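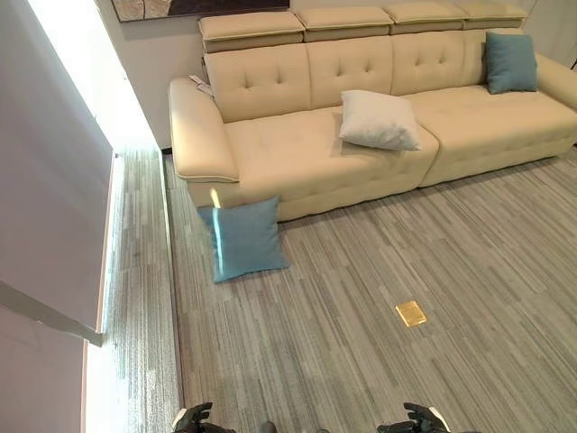
A teal pillow on the carpet in front of a cream sectional, with the robot's hands low and open. Photo: Jerkurix

Jerkurix Publishes Open Practice Guide for Robots That Tidy Furnished Rooms

JOLLPORT, Tue 26 May – Jerkurix today released the Drolter Guide, a free set of working rules for teams that run two-handed robots in showrooms, lounges and other furnished spaces. The guide covers what a robot should do before it touches anything soft, what the person standing by is responsible for, and how a session gets written up afterward.

The first edition has 30 rules in 9 sections. It was drafted at Jerkurix and tried out with operators from Reuter, who run their own robots on a different control system and were generous with their red ink.

"We are thrilled to get this out of our shared folder and into other people's hands," said Katsuhiko Shimada, who led the writing. "Picking up a throw pillow sounds like the easiest job in the house. Then you start writing down what 'done properly' means, and you have four pages before lunch!"

Those four pages became Section 3, Soft Goods. Under its rules, a robot starts each pickup with both hands open and clear of the item. It has to look at the floor between itself and the item before moving in, and floor plates, outlet covers, trim strips and raised edges are marked as no-step points for the whole session. Price tags and product labels stay where they are. If a tag is within reach of the planned grip, the operator picks another grip or stops.

Section 5 deals with light. Strong glare across fabric or along a wall must be noted in the session log, and the operator may not raise the speed limit until the robot has found the item's edges twice in a row. Demyd Panasiuk, who runs floor trials at Jerkurix, pushed hard for that one.

"Pale upholstery next to a white wall on a sunny morning is a great test and a rotten surprise," Panasiuk said. "I wanted a rule that a new operator could follow on day one without having to call me."

Each session needs 2 people under the guide, one at the controls and one on the stop button. The person on the stop button may not take notes, answer a phone or move furniture while the robot is powered. Breaks are set by the clock.

The guide is voluntary. It does not replace national or international safety standards, and teams are expected to finish their own risk assessment before using it. Jerkurix wrote it for the everyday questions that come after that work is finished – where to stand, what to log, when to call it a day.

A one-page checklist and a blank session log come with the guide. Both may be copied and changed freely, as long as the edition number stays on the sheet.

Comments on the first edition are open now to anyone who works with robots indoors, and the writers would especially like to hear from furniture retailers and cleaning crews. A revised edition is planned for August, with a new section on rugs and loose cables.

About Jerkurix
Jerkurix develops and tests handling routines for indoor robots at its site in Jollport.

Media contact
Press Desk, Jerkurix, Jollport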